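Oanh Trịnh wanted tables that looked lived on. Her group at Nallden taught its Listholm policy from 711 demonstrations, all done with hand-held grippers. 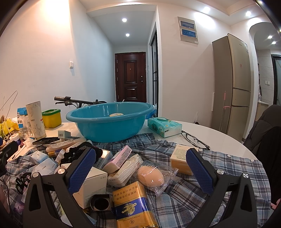 Early runs used 200, and the arm stalled on cloth.

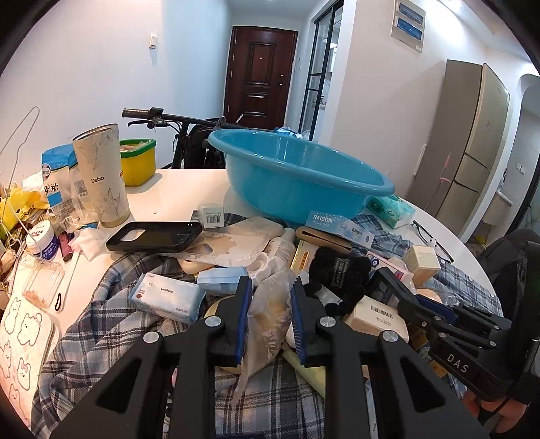
What the extra data bought

Failures fell after 700 -- mostly on soft goods.

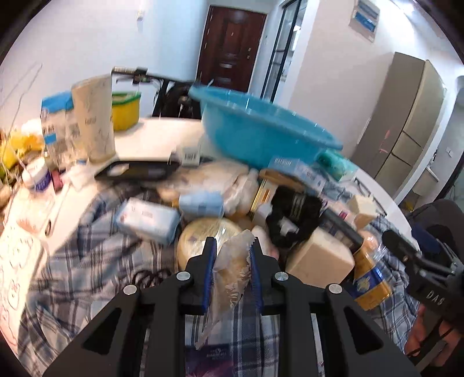
Daiane Bastos handles the grasp labels. Thin packaging gets its own label, as with the crinkled clear bag pinched between two blue-padded fingers.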